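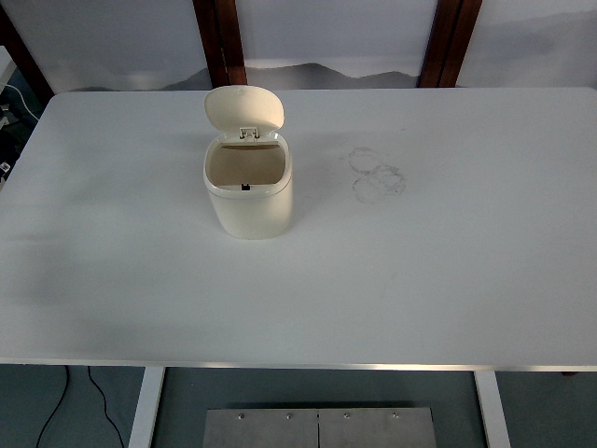 *Elta countertop bin, cream, lid up. Meeting table, Esumham office.*

**Ticket:** 3899
**Product:** Elta countertop bin, flip lid
**Supplier:** Driltilico
**Reported by:** Milagros Castaño
**Supplier contact:** Szabolcs Deák
**Status:** Open again
**Issue:** Lid won't stay closed. Second question about marks on the table.

**What was reported**

The lid closes, clicks, and then comes up again by itself. Sometimes right away, sometimes after a few minutes. On Friday it popped up in the middle of a call and I closed it with my elbow. It popped up again.

We bought the Elta because the box says "stays shut, keeps smells in." I had my doubts about a small bin on a table keeping any smell in, but I did expect the shut part.

Nothing was dropped on it as far as I know. It gets tea bags, orange peel and paper napkins, and it's emptied every afternoon.

**First reply from Driltilico (summary)**

Szabolcs Deák says the usual cause is overfilling. Contents push up against the lid and the catch can't hold. Asked us to empty the bin, wipe the rim and try again.

**My answer**

It does it empty. I said so in the first message, second paragraph. I emptied it again anyway, wiped the rim and the inside of the lid, and closed it. It held long enough for me to start typing that it was fixed.

**Second reply (summary)**

Liner too thick, or folded over the catch. Suggests a thinner liner or none. Also says the bin must stand on a level surface.

**My answer**

I don't see how a liner that isn't there can be too thick, but fine. I ran the test both ways so we can stop talking about liners. Closed the lid 30 times by pressing on the middle of the front edge, no liner, nothing in the bin, and waited one minute after each. Then I gave up on doing the same number with a liner and did a shorter round.

| Test | Result |
|---|---|
| No liner, pressed in the middle | Came open 6 times |
| No liner, pressed at one corner | Worse, stopped bothering to count |
| Thin liner, pressed in the middle | Same sort of thing |
| Kitchen floor, no liner | Same |
| Lid held down with a mug | Holds, obviously |

As for level: a level on the table top showed the bubble in the middle, front to back and side to side. The kitchen floor is probably worse than the table and made no difference.

**Third reply (summary)**

Asks for the position of the catch and the condition of the hinge. Asks whether the lid stands up by itself when open or falls back. Asks whether the bin was bought new.

**My answer**

Bought new, from Bíró, in July. I have the receipt.

The catch is the little black part at the front, just inside the rim. I can't see a crack in it. I pushed it with a fingernail and it moves a little, but I have no idea how much it's meant to move and your leaflet doesn't say. The leaflet has a drawing of a banana peel going into the bin and a drawing of a happy face.

The lid stands up at the back when it's open. Two small white hinge pieces hold it on. Both are attached. If I take the lid between two fingers and wiggle it, there's some play from side to side, and I'd guess that's the problem: if the lid lands slightly to one side, it may only half catch. That's a guess. You asked for observations, so put it down as one of those with a question mark.

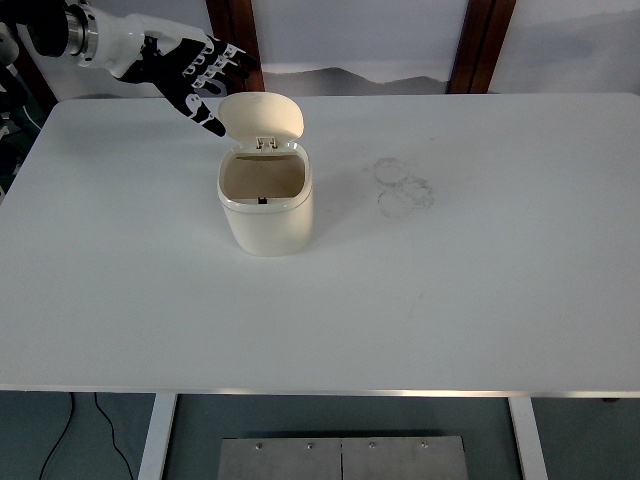
I also tried the lid with the hinge pieces pressed down firmly toward the rim first, on the theory that one of them wasn't seated. Felt no click, heard no click, and the next few closes were no better than before.

**Fourth reply (summary)**

Recommends a "reset": open the lid fully, leave it open overnight, close firmly. States that this "often restores the spring."

**My answer**

Which spring? If there's one in there, please tell me where, and why it would get better from a night off. I did it, so that it can be ticked. Opened in the evening, closed at 8:30 in the morning, open again before the coffee was ready.

I'd like somebody to say whether this has ever worked for anyone or whether it's on the list to fill up a week.

**Second question: marks on the table**

There are faint gray rings on the white table top to the right of where the bin stands, overlapping each other. There's also a faint line lower down on that side that looks like a scuff. A colleague was sure the rings came from the bin and wanted that added to the complaint. I'm adding it with low expectations.

Reasons I don't believe it:

- The base of the bin isn't a proper circle. It's rounded but a bit square, and the marks look like rings.
- People put cups on this table all day long.
- I stood the bin on a damp white saucer overnight and the saucer was clean in the morning.

Against that, I can't swear nobody has ever set the bin down over there. Does the plastic on the base leave marks on matte white surfaces, yes or no? A plain no will do and I'll go and argue with the tea drinkers.

**Fifth reply (summary)**

Szabolcs Deák says no reports of the base marking tables. Suggests warm water and a drop of dish soap, no scouring powder. Agrees side play in the lid "could be a factor" and offers a replacement lid with hinge pieces. Ticket marked as solved.

**Reopened by Milagros Castaño**

Not solved. An offer of a lid is not a lid. Please leave this open until the part is here and I've closed it as many times as the first one.

Before you send it, two things I need to know:

1. Is the replacement from the same batch? If so I'd expect the same play and we'll be back here in two weeks.
2. Does the black catch come with it? If the fault is in the catch, a new lid won't help. I'd prefer to change both and I'm happy to return the old parts.

The rings got paler with the soap and water, or I've stopped seeing them, hard to say. The scuff is the same as it was. You can take the table off the ticket.

If the parts don't do it, I want the refund from Bíró and I'll buy something without a lid – the smell can't be much different from now.

**Next step:** Driltilico to confirm parts and batch.
**Workaround:** Mug.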